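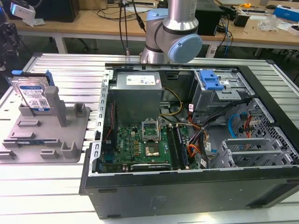

Rotville Junior Wheelchair Basketball
Progress report to the Pētersons Fund
March 1, 2019

Prepared by Blair Paterson, program coordinator

This report covers the first half of the grant period. The second half runs to the end of July, and a final report with full accounts will follow.

Enrolment

We have 46 children and teenagers registered, against a target of 50. Most are between eight and 15. The Saturday group filled first and has a short waiting list. The weeknight group still has room, mainly because the accessible bus stops running out to the east side after supper. We have asked the transit office whether the last run can be moved back and are waiting for an answer.

Brothers, sisters and school friends without a disability can also play, using the spare chairs. They are not counted in the figure above.

Coaching

Hussam Nseir has been head coach since the program opened. He runs both sessions and plans the drills for the assistant coaches, who each take one end of the court. Two of the older players have started helping with the under-tens. They work on pushing, stopping and turning before anyone is handed a ball, and parents have told us they like the slower start.

The assistant coaches have finished their first aid renewal. One still has to complete the classification workshop, which was cancelled in the snow and has not been rescheduled.

Equipment

The grant paid for five sport chairs in junior sizes. Four are in use. The fifth arrived with a bent caster fork and went back to the supplier, Vistex, who have agreed to replace it at no charge. We also bought tubes, spare spokes and a floor pump. Tires wear faster than we budgeted for on the older gym floor, and we expect to move $1,000 from the travel line to the repairs line to cover this. Please let us know if you need that request on a separate form.

The adjustable hoops are working well. The lower setting has made a real difference for the younger players, several of whom scored for the first time this winter.

Games and travel

We entered one team in the regional junior league. The team has won two games and lost six. The away tournament planned for January was called off by the hosts and the deposit was refunded, so the travel line is underspent.

Our own one-day festival will be held in the Tamer Centre gym before the season ends. The booking is confirmed. We still need a second referee and somebody to run the scoreboard.

Problems

Gym time remains the main difficulty. The school took back our court on three weeknights for exams and concerts, and we could not find another gym with an accessible washroom at short notice. Those sessions were cancelled. For next season we have asked for written dates in advance.

Next steps

Replace the returned chair. Finish the coach training. Fill the remaining weeknight places. Hold the festival. Send out the family survey in June, with the results to be attached to the final report.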